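Suturing by remote, week whatever

I've been meaning to write this up since Thursday, and every time I sit down I end up re-watching recordings instead of typing. So please forgive the rambling, I have had a lot of coffee and very few people at home who want to hear about knots.

For those who are new: I drive the console for a project called Purby. I sit with my forehead pressed to the viewer, hands in the grips, and I sew, and everything I do gets saved so the robot can learn to sew the same way. We have 648 demonstrations saved so far (I was so proud when we passed 70 that I brought in a cake!). Each one is a single small piece of the job, like picking up the needle, turning it, passing it through, or tying off.

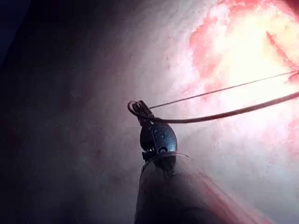 The thing I didn't expect when I started is how much of my own sloppiness I'd have to unlearn. When I sew for myself I fidget. I regrip the needle, I change my mind, I drift off to one side while I think. A person watching over your shoulder forgives all of that, but the robot copies it faithfully, and in September we had a policy that paused in midair before every single stitch, just like I do. My very own hesitation, played back to me by a machine. I laughed, and then I went and redid 29 episodes.

Knots are still the hard part. You have to lay the loops loosely enough that the other grasper can get through them, and there's no feel in the grips at all, so you judge the tension by eye. I've started saying the steps under my breath, which my neighbors at the Kershaw bench have been very patient about.

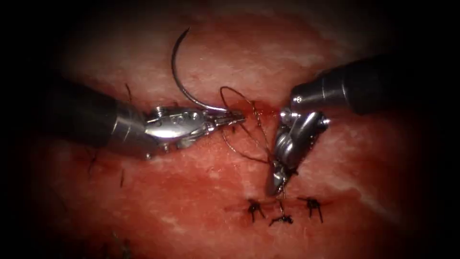
Dinesh Sarkar wrote to me after my last post to say that I should leave some of my bad throws in, because a robot that has only ever seen tidy loops has no idea what to do with a messy one. He'd keep the ones where you fumble and then recover, and toss only the ones where you give up.

I think he's right, and it has changed how I work. Now if the thread snags I take a breath and sort it out with the recording still going. It's slower, and my shoulders complain after 8 in the evening, but those episodes feel the most useful to me.

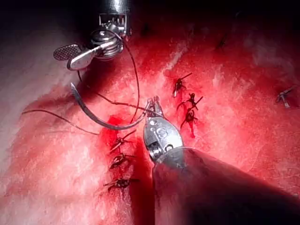

Needle in one gripper, seven knots on the tissue.

Next up I'm going to try swapping which hand leads. My left is hopeless, so expect grumbling.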